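Apuntes de la unidad 4: **Orden y clasificación de piezas pequeñas en el taller**

Módulo de organización del puesto de trabajo. Profesora: Chrysoula Kokkinos. Prácticas: Savvas Bakalis.

Estos apuntes recogen lo que vimos en clase y un poco más, porque siempre me quedo sin tiempo cuando llegamos a las bandejas y luego me escribís preguntando. Leedlos con calma antes de la práctica, con un lápiz a mano si podéis, y traed apuntadas las dudas. El material de la unidad 3 (etiquetas e inventario) se da por sabido, aunque volveré sobre algún punto suelto.

## 1. De qué hablamos cuando hablamos de piezas sueltas

En cualquier taller eléctrico, por pequeño que sea, se va formando una población de objetos que no están en su sitio: un conector que sobró de un montaje, una clema, un interruptor que alguien desmontó para mirarlo, un prensaestopas, dos tornillos que nadie se atreve a tirar. A todo eso lo llamamos en el curso *material suelto*, y lo distinguimos de dos cosas con las que se confunde mucho:

- **Material en stock.** Está en su cajón, tiene referencia y alguien lo ha contado alguna vez.
- **Material en uso.** Pertenece a un trabajo abierto y tiene que volver a la caja de ese trabajo.
- **Residuo.** Puntas de cable, bridas cortadas, envases. Va al contenedor que le corresponda y no ocupa mesa.

El material suelto no es ninguna de las tres, o todavía no sabemos cuál de las tres es. Clasificar consiste en decidirlo. Parece una tontería dicho así, pero el año pasado, en el almacén de Bratero que visitamos con el grupo de tarde, había 290 piezas en una sola caja con el rótulo «varios», y el encargado nos contó con mucha gracia que llevaba desde septiembre pensando en abrirla. La abrimos nosotros, claro, y nos llevó la visita entera (pido perdón otra vez a quienes perdieron el autobús).

## 2. La mesa antes de empezar

La superficie de clasificación tiene que ser amplia, lisa y de un solo color. Los tableros con mucho veteado o con manchas viejas de grasa esconden las piezas pequeñas, sobre todo las negras y las metálicas mates, y uno acaba pasando la mano por encima como quien busca las gafas en la mesilla.

Retirad de la mesa lo que no vaya a intervenir. Las tazas también, Savvas.

La luz, mejor alta y difusa. Un flexo muy cercano hace sombras duras y los marcados en relieve se leen a ratos sí y a ratos no, según cómo se gire la pieza. Si solo tenéis un flexo, apartadlo un palmo y dirigidlo a la pared. Para los marcados difíciles, guardad una lupa en el cajón de la mesa, siempre en el mismo lado.

Un detalle que se suele olvidar: la altura. De pie se clasifica más rápido al principio y peor al cabo de un rato. Para sesiones de más de 40 minutos preferimos el taburete alto, con los pies apoyados. En el aula tenemos pocos, así que os iréis turnando.

## 3. Las bandejas

Llegamos a mi parte favorita. Una bandeja de clasificación ha de ser **baja y abierta**. Las cajas hondas invitan a tirar cosas dentro, y lo que cae al fondo ya no lo vuelve a mirar nadie. En una bandeja de poca altura se ve todo el contenido de un vistazo y se puede corregir un error sin volcarla.

Sobre el color hay muchas opiniones. Mi criterio, después de bastantes años discutiéndolo con compañeros que opinan lo contrario, es el siguiente:

1. Colores vivos y muy distintos entre sí, uno cálido y otro frío.
2. El mismo formato para las dos bandejas, para que el tamaño no sugiera una jerarquía que no existe.
3. El significado de cada color se escribe en una tarjeta y se deja a la vista durante toda la sesión.
4. El significado no cambia a mitad de la sesión. Si hay que cambiarlo, se vacían las bandejas y se empieza de nuevo.

El punto 4 es el que más se incumple. El grupo que hizo la práctica en Pimari decidió, con media mesa hecha, que el color cálido pasaba de «revisar» a «guardar», y al final tenían las dos cosas mezcladas y una discusión preciosa sobre quién lo había propuesto.

Colocad una bandeja a cada lado, dejando el centro libre para las piezas. Si las dos están en el mismo costado, la mano cruza toda la superficie en cada viaje, y acabaréis echando las cosas en la más cercana sin daros cuenta. Lo he visto en alumnos muy cuidadosos, y lo he hecho yo también, un viernes malo que prefiero no detallar.

> **Nota al margen.** Quienes tengáis dificultad para distinguir colores, decídnoslo y usaremos bandejas con símbolo en el frente. Funcionan igual de bien y a más de uno le resultan más cómodas.

## 4. Cuántas piezas a la vez

Trabajamos por tandas cortas. En la práctica serán tandas de 6 piezas, y ya sé que os parecerá poco. La idea es que podáis mirarlas todas sin mover la cabeza y que, si alguien os interrumpe, al volver sepáis dónde estabais. Con tandas de veinte se empieza por lo fácil, se va apartando lo raro, y al final queda un montoncito de rarezas que vuelve a la caja de «varios».

Extended las piezas separadas unas de otras, sin que se toquen ni se monten. No hace falta alinearlas; basta un grupo holgado en el que cada una pueda cogerse sin arrastrar a la vecina. Los que tienen espíritu de coleccionista las ponen en fila por tamaños, y no lo voy a prohibir, pero el reloj corre.

## 5. El criterio de clasificación

Con dos bandejas solo hay sitio para un criterio cada vez, y eso es una ventaja, aunque al principio agobie. Estos son los que usamos en el curso, en el orden en que los practicaremos:

| Pasada | Pregunta que nos hacemos | Dificultad |
|---|---|---|
| Primera | ¿Pertenece a la instalación eléctrica o a la mecánica? | Baja |
| Segunda | ¿Se lee alguna referencia o marcado? | Baja |
| Tercera | ¿Está completa? | Media |
| Cuarta | ¿Se guarda o se da de baja? | Alta |

En la primera pasada se aceptan errores. Hay piezas que viven entre dos mundos (un soporte metálico con borne de tierra, por ejemplo) y conviene acordar antes qué hacemos con ellas. En mi grupo van siempre a la parte eléctrica.

En la tercera, «completa» quiere decir con todos sus tornillos, tapas y juntas. No quiere decir que funcione. El funcionamiento se comprueba en otro puesto, con otra persona y con las protecciones puestas, y de eso hablaremos en la unidad 6, con tiempo.

La cuarta pasada es la que duele. Todos guardamos por cariño. Mi consejo es hacerse una sola pregunta, «¿para qué trabajo concreto la pediría?», y si no sale la respuesta en lo que se tarda en girar la pieza entre los dedos, va a baja. El responsable del taller tendrá la última palabra, así que no estáis condenando nada.

## 6. Cómo se coge y cómo se deja

Parece que sobra este apartado y cada curso demuestra lo contrario. Las piezas se cogen por el cuerpo, nunca por los terminales ni por el cable si lo llevan. Se levantan, no se arrastran: arrastrar raya el tablero y dobla las patillas. En la bandeja se **depositan**, empezando por el fondo y avanzando hacia vosotros.

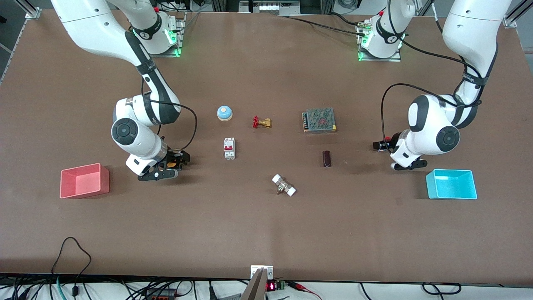 **¿Qué se hace con una pieza que no encaja en ninguna de las dos bandejas?**

Se deja en la mesa hasta terminar la tanda y se vuelve a mirar con las otras ya colocadas. Muchas dudas se resuelven solas por comparación. Si la duda sigue, se mete en un sobre con la fecha y la pregunta escrita («¿falta la tapa?», «¿a qué cuadro pertenece?»), y el sobre se entrega a Savvas al acabar. Lo que no se admite es abrir una tercera bandeja para dudosas, por muy tentador que sea a media mañana.

## 7. Cierre de la sesión

Al terminar la última tanda queda todavía un rato de trabajo, y os pido que no lo recortéis:

- Repasad el contenido de cada bandeja con la tarjeta delante.
- Anotad en la hoja de registro las referencias legibles.
- Pasad las piezas a bolsas con cierre y etiqueta. Las bandejas se devuelven vacías.
- Limpiad el tablero con un paño seco.

Las bolsas van al armario Gavalas, estante de en medio. El de arriba está reservado al material de examen y la llave la tengo yo.

## 8. Para la próxima clase

Traed de casa un puñado de piezas pequeñas, las que tengáis en ese cajón de la cocina que hay en todas las casas. Se clasificarán por parejas, intercambiando los puñados, de modo que cada cual ordene lo ajeno. Suele haber sorpresas y alguna llave que se daba por perdida.

La memoria de la práctica tendrá un máximo de 800 palabras, sin portada, e incluirá la tabla de pasadas rellenada y un párrafo sobre la pieza que más os costó decidir. Ese párrafo es el que leo primero, así que escribidlo con ganas. Quien prefiera trabajar sobre el inventario de Stirken, que me lo diga antes y le paso el listado.

Lectura recomendada: los apuntes de la unidad 3, apartado de etiquetas, y las fichas de conectores que están en la carpeta común.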